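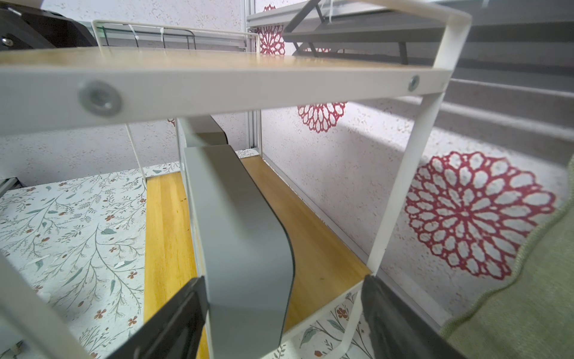 What goes on the lower shelf of a two-tier rack, and what goes on the upper one?

Heavy or awkward pieces go on the lower shelf, and light items in daily use go on the upper one.

Onamdale Equipment Library
Shared Storage and Desk Area Refit
Progress report to the Hoarau Fund, second reporting period
Prepared by Silvana Paiva, project lead
Reviewed by Nouhaila Bouazza, operations

1. Purpose of this report

This report covers work on the storage half of the grant: the change from deep closed cabinets to open racks in the desk area and the back room. The lending desk and the new catalog were covered in the first report and are mentioned only where the storage work affects them.

The grant agreement lists three storage outputs: racks assembled and placed, stock moved and labeled, and a written layout that staff can follow without training. The first is complete. The second is in progress. The third exists as a draft and is in use at the desk.

2. Status against the work plan

Rack selection: complete.
Assembly and leveling: complete.
Placement in the desk area: complete.
Placement in the back room: complete, with one change of position (see section 5).
Removal of old cabinets: complete.
Transfer of stock to the racks: in progress.
Shelf labels: in progress.
Written layout: draft in use, final version due in October.
Load check after a full period of use: not started.

3. The racks

The rack selected is a two-tier model with a white metal body and wooden shelves. The upper shelf rests on a flat front rail held with screws. The legs are white metal and turn through a rounded corner at the top. A thin wire guard rail runs along the back edge, behind the upper shelf.

Seven racks were assembled. Six are in service and one is held back as a source of spare parts, as proposed in the work plan. Simone Prado carried out the assembly with a helper from the front desk.

Three points from assembly are recorded for anyone repeating the work.

The front rail should be left slightly loose until the shelf has been laid on it. When the rail was fully tightened first, the shelf sat high at one end and had to be lifted out again. The screws were brought to final tightness only after the rack was standing in its position.

The racks were leveled on the floor where they would stay. The back room floor falls toward the drain, and a rack leveled in the desk area rocked when it was carried through. Thin pads under the front legs corrected this. The pads are listed in the materials record under sundries.

The wire guard is intended to stop items from sliding off the back of the upper shelf. It was not designed to carry weight. Bags and coiled leads must not be hung from it. White cable ties on the wire are acceptable.

4. Allocation of shelves

The working rule is the one given at the head of this report. In practice the rule needed more detail, as much of the lending stock is neither clearly heavy nor clearly light.

Lower shelf: monitor stands and arms, bases, clamps, power supplies, boxed sets of parts, and anything with a curved or uneven foot. Curved pieces are set down with their longest side running from front to back. Placed across the shelf, they take up the width that other items need and tend to turn when a neighbor is removed.

Upper shelf: keyboards, small speakers, adapters in trays, hand tools, and items waiting for checkout. Nothing on the upper shelf may stand past the front rail.

The space between the shelves proved to be the limiting dimension. Tall items can be stored on the lower shelf only if they can be brought out from under the front rail without being tipped. Items that have to be tipped have been moved to the floor bay beside the last rack. Heloísa Portela checked the returned stock against this test, and the list of floor bay items has been added to the layout draft.

Matte plastic pieces mark easily when they are dragged. Staff have been asked to lift them clear of the wood when placing or removing them. The shelf surfaces have a visible wood grain and show scuffs less than the old cabinet bases did, so damage to the stock is now easier to miss by looking at the shelf alone. The return check has been changed to include the underside of each stand.

5. Changes since the first report

Position of the rack by the service door. The plan placed a rack to the left of the door. With stock on the lower shelf, the door handle met the leg before the door was fully open. The rack was moved to the opposite wall. The lost position will not be reused, and total capacity is unchanged because the opposite wall had been reserved for a notice board. The board is now beside the desk.

Label method. The plan called for adhesive labels on the front rail. Test labels held well on the painted metal but covered the screw heads at the ends of the rail, and these need to stay accessible for the load check. The labels were shortened and shifted inward. They now give the shelf code and the type of item only. Loan details remain in the catalog.

Shelf codes. The first set of codes used the name of the room, which became wrong as soon as the rack by the service door was moved. The codes now follow the rack and stay with it wherever it stands. Iolanda Arruda corrected the catalog entries in one pass. Printed sheets carrying the old codes have been withdrawn.

Liners. The plan included soft liners for every lower shelf. A sample was fitted to one rack. Flat-bottomed items sat well on it, but heavier stands pressed in and caught on the liner when pulled forward. No further liners will be fitted. The remaining liner material has been cut for the adapter trays.

6. Transfer of stock

Stock is moved by category. A category is taken out of the lending catalog for a morning, cleaned, checked, placed, labeled, and released again. This is slower than moving everything during a closure, but it keeps the desk open and allows the layout to be corrected between categories.

The first 100 items have been placed and their shelf codes entered. These are mostly desk equipment: stands, arms, keyboards, and their leads. Audio equipment is next, followed by the sewing and hand tool sets.

Two problems have slowed the work.

The first is missing parts. Several stands came out of the old cabinets without their screws or base plates. These were not recorded as incomplete, as the cabinets were deep and the loose parts had been pushed to the back. Parts found in the cabinets have been sorted into trays and are being matched when each category is moved. Items that cannot be completed are held off the racks.

The second is returns during the transfer. Borrowers return items to the desk while their category is out of the catalog, and the desk had no set place to put them. The upper shelf of the rack nearest the desk has been cleared for this purpose and will be kept clear until the transfer ends.

7. Use of the area

The open racks have changed how requests are handled. Staff can see from the desk whether a stand or keyboard is in, and for desk equipment they now go to the shelf before they consult the catalog. This is quicker for the borrower but has led to items leaving without being checked out. The checkout step has been moved: the item is scanned at the rack and the borrower signs at the desk.

Dust is a known drawback of open shelving and was raised by the Fund when the plan was approved. The shelves are wiped down by the person closing. The lower shelves collect more dust toward the wall, where the reach is longest. Items at the back of the lower shelf are therefore brought forward when the shelf is wiped, and the same check is used to find pieces returned to the wrong rack.

8. Budget note

Spending on racks is within the approved line. Pads, labels, and trays were charged to sundries. The unused part of the liner allowance has not been spent. We ask for approval to apply it to a second set of parts trays, supplied by Prundov on the same terms as the first. No other change to the budget is requested.

9. Risks

Overloading of upper shelves. Staff tend to leave returned stands on the upper shelf because it is closer to hand. The layout draft now states this as the first rule. Racks are looked over at closing.

Loosening of rail screws. None has been found so far. The load check will include every screw on the front rails and legs, and the spare rack will supply replacements.

Shortage of lower shelf space. Desk equipment has used more of the lower shelves than planned. If audio equipment does the same, the Fura sewing sets will stay in their cases in the floor bay.

10. Next steps

Complete the transfer of audio equipment.
Finish the shortened labels in the back room.
Match or retire incomplete stands.
Carry out the load check and record the results by rack code.
Issue the final written layout in October, with the floor bay list attached.

The load check results will be sent to the Fund with the next report. Questions on the layout or the shelf codes can be sent to Silvana Paiva; questions on the budget note should go to Nouhaila Bouazza.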